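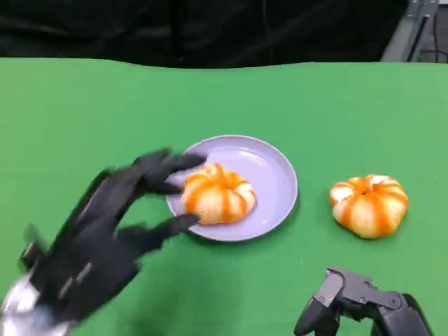
Joanne Tindall wants to know if the Ginumeck hands are worth the money for a small bakery line, or if she should just keep hiring. Her words, more or less: the last gripper we tried flattened everything softer than a bagel, and the salesman told us that was a settings problem.

Fair question. It might have been a settings problem. Soft bread is mostly a settings problem plus a patience problem.

So. Review of the Ginumeck two-hand kit, bought through Dornau, used on bread and nothing else. Two black hands, left and right, plus the controller box and a pendant. I've had it long enough to have opinions and not long enough to have worn anything out. Take the durability parts with salt.

**Setup**

Box is heavy. Get a second person. The manual is fine up to the chapter on homing, then it turns into a different manual, for what I think is the older hand. Joint names change halfway down the page. I lost a whole evening to that. Dornau support sent me the right PDF next morning, no fuss, but why isn't it in the box?

Mounting bolts fit our posts first try. Cables are a bit short if your controller sits on the floor. Mine does. I bought extensions from Nasside and they've been okay, the locking collars are stiff.

Calibration is per hand and you do it finger by finger. Left hand went straight through. Right hand failed on the thumb, failed again, then passed when I turned the whole thing off and had lunch. No idea.

**The actual job**

Bun on a plate, bun off a plate, bun from the table to the plate. Striped buns, the puffy kind with a dimple on top. Sounds like nothing. It's a good test though – the shape is all lobes so there's no flat side to grab, and the rim of the plate gets in the way of anything coming in low.

What I settled on: wide open hand, fingers over the top, thumb in low from the side, close slow. The factory "soft round" preset closes too quick for bread. It's meant for fruit I think. I copied it, dropped the closing speed a lot, dropped the force to nearly the bottom, and saved it under a new name. Save it under a new name! A firmware update wiped my changes to the stock presets and I had to do it all again from memory.

With that preset the marks on the crust went from obvious to you'd have to go looking. Fresh-out-of-the-oven stuff I still wouldn't trust it with. Let it cool.

Speed. Travel moves are fast, faster than I need. Approach is where it loses time, and if you speed up the approach it nudges the plate. A light plate will skate. I ended up with quick travel, then a hard slowdown a hand's width out. The pendant lets you set that per move, good, but it's three menus down and there's no copy to other hand button. So you type everthing twice. Mirrored. In your head.

**Two hands or one**

This is where Joanne should think hard. The kit is sold as a pair and the price is a pair's price. For picking up single buns one hand does the job and the other one waits its turn. Two is nice when the work is spread wide, left hand takes the left, right takes the right, less reaching across. Handing off between them I gave up on. Too slow and the bread suffers, it gets squeezed twice.

Dunmore do a single hand. Haven't used it for more than a demo. Fingers felt stiffer, pendant was nicer. If they'd let you run bread on it for a week I'd say try that first.

**Cleaning**

Not great. There's open linkage on top of the fingers, with screws and pivots and brackets all sitting out where crumbs and sugar can find them. Fine on a bench. In a bakery I'd want the glove covers, and they're extra. I brush mine down after every session and wipe the fingertips. The tips are smooth, those are easy. Don't use compressed air, the manual says so in small print on page 139, just drives it further in.

Also check with whoever does your food safety before any of this touches something you sell. The bread I practice on gets binned.

**Noise**

Low. A sort of whirr. You can talk over it.

**Support**

Good when you reach a person. The web form is a black hole. Call. Ask for the hand team, not general.

**Stuff I'd change**

- copy/mirror settings between hands
- a real bread preset, slow, low force
- longer cables in the box
- covers included at this price, come on
- one manual

**Stuff I'd leave alone**

Finger travel. It opens nice and wide. Grip feedback is also better than I expected, you can watch the force number creep up on the pendant and stop the close by hand if you don't like it. I did that for the first 200 picks or so while I was working out the preset. Boring but worth it, and now I mostly leave it be.

**For Joanne**

If you've got one product, one size, and someone who'll put in the evenings, yes, maybe. If your tray changes every day, keep hiring for now. Each new shape was another session for me, and the puffy ones took the longest by far. Ask Dornau about the December rental – they told me it comes off the price if you keep the kit, get that in writting. And bring your own bread to the demo. They'll have foam blocks out, don't let them use the foam blocks.

Four out of five for the hands. Two for the paperwork.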